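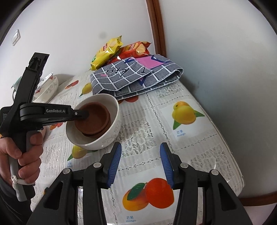
Washing and Storing Terracotta Saucers

Plant saucers collect a white crust and a green film long before the pots above them look dirty. A soak and a scrub will take most of it off. I do mine on a Sunday in April, before the seedlings move up a size, and the whole job fits into an afternoon apart from the drying.

What you need

A bowl wide enough to lay the saucers flat
White vinegar, 200 ml for each batch
Warm water
A stiff nylon brush
An old dish towel you don't mind staining
A tablecloth or newspaper if you are working on a good table

Step 1. Knock off the dry dirt
Do this outside or over the trash. Brush the inside first, then the rim, then the underside. Loose soil left on at this stage turns the soaking water to mud and you will have to change it.

Step 2. Soak
Pour the vinegar into the bowl and add 200 ml of warm water. If that doesn't cover the saucers, add more of both in equal amounts. Two small saucers can go in one on top of the other, but tilt the upper one so the liquid gets between them. Leave them for 17 minutes if the crust is thin. Thick crust needs an hour.

Don't soak glazed or painted saucers this way. Wipe those with dish soap and water.

Step 3. Scrub and rinse
Take the saucers out one at a time and scrub in small circles. The ring where the water line sat is the stubborn part. Put the saucer back in for another ten minutes if it won't shift. Rinse under the tap until the vinegar smell is gone.

Step 4. Dry
Fold the towel into a thick pad and lay the saucers on it upside down. Turn them over after a few hours. Unglazed clay holds a lot of water, so give them two full days before you stack them. A saucer put away damp will grow mold.

Step 5. Put them away
Stack by size, largest at the bottom, with a sheet of paper towel between each pair. I keep mine in an old serving bowl on the porch shelf. Bring them indoors before the first frost.

Chips and cracks

A chipped rim is fine to use. A hairline crack will leak sooner or later, so keep that saucer for outdoor pots, or break it up and use the pieces over drainage holes.

Kerstin Ehlers, Zaltcombe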